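Toy kitchen sets get their own table at Piddale toy library

PIDDALE, April 7, 2019. Families who borrow from the Piddale toy library will soon be able to take home a full play kitchen, with cookware, cups, plates and pretend food packed together and lent out as one set.

The library, which operates from the Guvgate community building, has lent puzzles, blocks and board games for 11 years. Play kitchen pieces were kept in open bins until now and could only be used on site. Members asked for them often enough that the library decided to sort the collection and make it available for loan.

Sorting began last week on a long white table. Cups, pots and pans were set out with the play food so that pieces could be matched up before they are listed in the catalog. A toy hamburger on a small teal plate was among the food laid out, along with a bright green cup and an orange one.

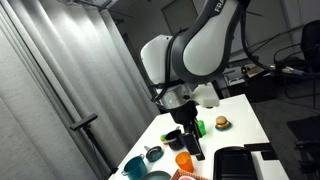 "We had lids in one bin and the pots in another," said Noreen Ghumman, who coordinates loans. "Parents would spend half the visit looking for a cup."

Each set will be lent for 20 days, the same as other large items at the library. Members pay no extra fee. A refundable deposit of $25 will be charged on the first kitchen loan and carried over to later ones.

The larger pieces include a light blue toy appliance with knobs, a teal kettle with a silver handle, a teal pan and a black pot with a long handle. The food goes in a basket with red-and-white checks, and a black tray is included for serving. Plastic cups come in orange, blue and green.
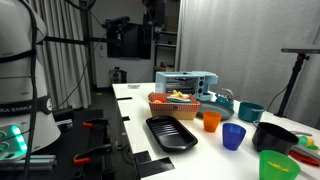

Borrowers will get a printed list with every set and are asked to check it before they leave and again when they bring the set back. A missing cup or piece of food will not be charged for the first time. Larger items will be replaced out of the deposit.

Shahzad Bajwa, who handles cleaning and repairs at the library, said plastic pieces will be washed in warm soapy water after each return. Baskets will be wiped down and left to air dry overnight, so a returned set will not go out again until the following day.

The library has more than 200 members, most of them from Piddale and the neighboring village of Mirani. Ghumman said she expects the kitchens to be popular with children ages three to six, and reservations will be limited to one per household until everyone on the waiting list has had a turn.

Play food will be checked for cracks and worn edges before it goes into a basket. Fruit makes up part of the selection, including a watermelon slice with a green rind and an orange. 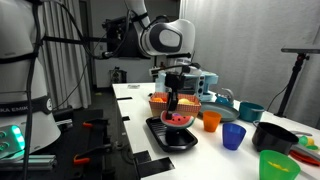
How to reserve

Members can put their names down at the front desk or by phone starting this month. Loans begin in late April. Sets must be picked up and returned at Guvgate. The drop-off box in Tatel is for books and puzzles only and is too small for the kitchen sets.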